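The Long Way to the Bus Stop

Pimthorpe has a bus line that comes every 12 minutes, and still many people who live near it go to work by car. I wanted to understand this, so on a Tuesday I walked from the newest housing area, which is called Leda, to the stop on the main road. On the map the two points are very close. On foot it took me much longer than I expected, with one wall, one drainage ditch and a parking lot without any sidewalk between them.

Leda was planned as a neighborhood for people who want to walk. The sales brochure says so on the first page. The streets inside it are indeed pleasant, with trees already planted and low speeds. But the plan ends at the property line, and what comes after the line belongs to somebody else. The next parcel is a shopping center built two generations ago, when the town required a wide strip of land behind every store. The strip is still there. It has grass, a fence, and no gate.

In planning offices this is often called a connection problem, and it is less simple than it sounds. To open the fence, the owner of the shopping center must agree, and his insurance must cover people who cross his land. The town must accept the new path as a public one and promise to clear the snow in December. The bus company would like to move its stop nearer, but only after the path exists. Each side waits for the other — and the fence stays.

I asked residents what they would do if there was a gate. Most of them said they would try the bus at least once or twice a week. One mother told me she already sends her son over the fence in the morning, because the legal way takes him along a road with trucks.
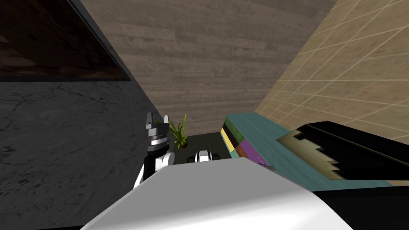 The town's own drawings do not help as much as they could. Pimthorpe keeps a digital model of the district, and the residents were invited to see it at two evening meetings. A model of this kind shows what is placed nearest to the viewer and hides what is behind it, in the same way that a smooth white body in a computer rendering can cover the lower part of a room, so that we see the rest only over its top edge. In the Pimthorpe model the big thing in front was the new housing, and the strip with the fence was behind it. Several people at the meetings did not notice that the path in the drawing was only a proposal.

A better way was tried in Ikeda, a district on the other side of the river. There the planners first drew the walking routes, before any building was placed. They measured from front doors to stops, schools and the clinic, and every parcel received a duty to leave an opening where a route crossed it. The rule is written on 2 pages. Developers complained in the beginning that they would lose land, and some of them did lose a little. But the openings are narrow, and in many cases they run beside a driveway that was needed anyway.

The numbers from Ikeda are modest, and I think they should be read with care. Of the 60 openings in the plan, 56 have been built. The others wait for a decision about land ownership. Bus use has grown since then, but fuel also became more expensive in the same years, and it is difficult to separate one cause from the other.

For an old district the Ikeda method comes too late, at least in its pure form. The buildings in Pimthorpe stand where they stand. What the town can do is to ask for an opening each time an owner wants a new permit, for example for a sign or a bigger parking lot. This is slow work. A firm named Mitia, which owns several of the older store parcels, has said it would accept such a condition if its neighbors must accept it too.

The council will discuss the question after the budget is finished. Until then the residents of Leda have the road with the trucks, or the car. On my way back I chose the road, and I walked on the grass beside it, where many feet before mine had already made a thin brown line.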